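Tablecloth for a small square table - patterned or plain?

AnezkaO
Jan 6, 2021
Hello all. I've finally got rid of the old oilcloth (14 years, it owed me nothing) and I'm stuck on what goes down next. I like a leafy print but my other half says anything patterned looks busy in a small space. The walls are a greyish lilac and I'm not repainting. What would you do?

tealeaf144
Plain every time, sorry. A pattern on a small table just looks like clutter before you've put a single cup on it. I had a Postden one in oatmeal for years and never got tired of it.

perihan_d
Couldn't disagree more! Plain shows every crumb and every drip of tea, and you spend your life whisking it off to the wash. A print on a white ground hides a lot and still looks fresh. With lilac walls I'd keep the leaves grey and have one warm colour in it somewhere, otherwise it all goes a bit chilly.

tealeaf144
White ground though? With gravy?

perihan_d
Wipe-clean, obviously. Or a boil wash if it's cotton. My mum used nothing but white and we were four messy kids.

Mossy_Kettle
Check the width before you order anything. I bought one from Kocabaş that was meant to be square and it came up a good bit longer one way than the other. They did swap it, but I paid the postage. Also iron it on the wrong side or the print goes shiny - learnt that the hard way.

AnezkaO
Oh, hadn't thought about the shiny thing, thanks. Perihan, do you mean ferny leaves or big tropical ones? I can't stand the big ones.

perihan_d
Ferny! Little sprigs, plenty of white in between. This sort of thing, against a wall not far off yours:

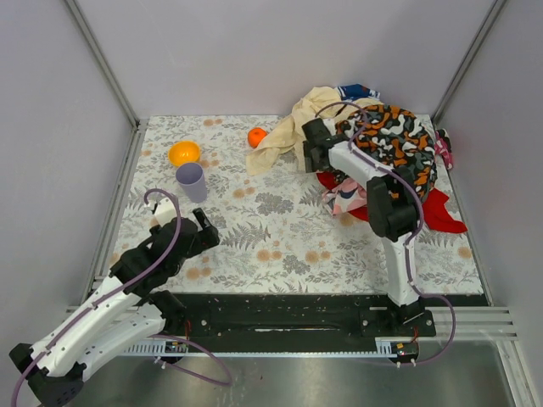

Grey ferns and sprigs on white, with the soft orange dots.

AnezkaO
Ooh, now I like that. The orange looks like dandelion heads, doesn't it? And it does sit nicely with that pale lavender grey. Might show him tonight and say nothing.

tealeaf144
It's prettier than I was expecting, I'll give you that. Still too much going on for me, and I'd want to see it with plates down. Grey leaves under a blue and white dinner set would drive me up the wall.

Mossy_Kettle
White plates, job done. I'd pick up the orange in the napkins and leave it there.

AnezkaO
Plates are plain white so I think I'm safe. Will measure up properly and order before March, when the in-laws descend.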